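Search this site
Enter keywords
Go

About Akeck Community School of Bread

We teach people to bake bread. We've been doing it in the same brick building on the corner since the winter our founder, Ezequiel Becerra, got tired of answering the same questions over the counter of his bakery and offered to show a few customers what he meant. Nine people came that first evening. They stayed until almost midnight, ate everything they made, and wanted to know when the next one was!

That's still pretty much how it works. You come in, you put on an apron, you get flour on your shoes, and you go home with a loaf (usually two) and a jar of starter that will need feeding before breakfast. The classes have grown and so has the list of breads, but the big idea hasn't changed: people learn dough by putting their hands in it, next to somebody who has made a lot more of it than they have.

What we teach

The course most people start with is First Loaves. It runs for six evenings and covers a plain white loaf, a whole wheat, a simple sourdough, flatbreads, rolls and one enriched dough, which changes with the season. In February it's always a sweet bun with orange peel, and the whole building smells amazing for a week.

After that you can go wherever you like. Rutilio Zavala runs the rye course, and he will talk to you about rye for as long as you'll let him — soaking it, souring it, waiting a full day to cut it when every part of you wants to cut it now. Fiona Forsyth teaches soda breads, scones, oatcakes and griddle breads, all the things you can have on the table within the hour. Her Saturday-morning style of baking (her words) is great for families, and kids from eight up are welcome with a grown-up.

Gumaro Tapia looks after the long course, which we call the Thirty because it takes 30 sessions from start to finish. It's for people who are thinking about baking for a living, or who just can't stop. You learn to mix by hand and by machine, to scale a recipe up without wrecking it, to plan a night's bake backward from opening time, and to load an oven fast. There's a full session on costs too. People groan when they see it on the schedule and then thank us later, so it stays.

How a class feels

Class size is capped at 17. We tried more once, for a holiday stollen night, and there was a line for the sink all evening. With 17 there's room on the benches, everyone gets a turn at the good oven, and the teacher can get to each person's dough at the moment it matters, when it's too slack or too tight and you're not sure which.

Expect to work with your hands nearly the whole time. We do very little lecturing. The teacher shows a fold or a shaping move once at normal speed and once slowly, and then you try it, and then you try it again. Shaping is the part people find hardest. It feels hopeless for two or three loaves and then something clicks in your fingers, and we never get tired of seeing someone's face when it does.

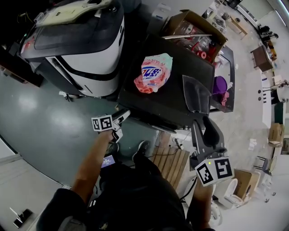

It was the folding that finally made sense to me, wrote Leopoldo Alvarado in our guest book, after years of following recipes at home and getting bricks. He added that he'd been kneading far too long and adding flour every time the dough stuck, and that a wet hand fixed it in one evening.

We hear that a lot, and we love it. Sticky dough scares people. A bowl of cold water by your elbow and a plastic scraper will get you through nearly anything, and a bit of stickiness now means a softer crumb later on.

Our flour

Most of what we use is stone-ground and comes from Zerkura, a small mill up the valley. We buy it in big sacks and go through it quickly, so it's always fresh. The rye comes from Yordanov, and Rutilio drives over to get it himself (he says it's to save on delivery, but he always stays for lunch). You can buy both from us by the bag at the front desk, at the same price we pay.

The starter has its own shelf and its own logbook. It's called Celura, a name one of the early students gave it, and it goes home with every single person who takes a class. As of this winter, 879 jars have gone out the door. Some have traveled a very long way! If yours dies, come and get another — no explanation needed, and we won't tease you much.

The building

Before it was ours it was a laundry, and before that a feed store. The floor still slopes toward the old drain, which turns out to be handy on mopping days. The big oven is a deck oven we bought secondhand and spent most of a summer getting up the back steps. It holds heat beautifully on the left side and a little less well on the right, so we turn everything halfway through.

There's a step-free entrance on the alley side, a lower bench for anyone who prefers to work sitting down, and a shelf of cookbooks you're free to borrow. Coffee is always on.

Prices and help with fees

A single evening class includes all ingredients and a loan apron. The Thirty costs 560 dollars, and you can pay it in parts as you go. We also keep two free places on every First Loaves course. Just ask at the desk or send us a note, and we'll put your name down.

Come and see us

The door is open on class evenings from an hour before we start. Stop in, look around, try whatever came out of the oven last. If you bake already, bring a loaf and we'll all have a slice.

Last updated: 14/02/2019

Get our newsletter: class dates and one recipe a month. Enter your email address. Subscribe

This site uses cookies to remember your settings. OK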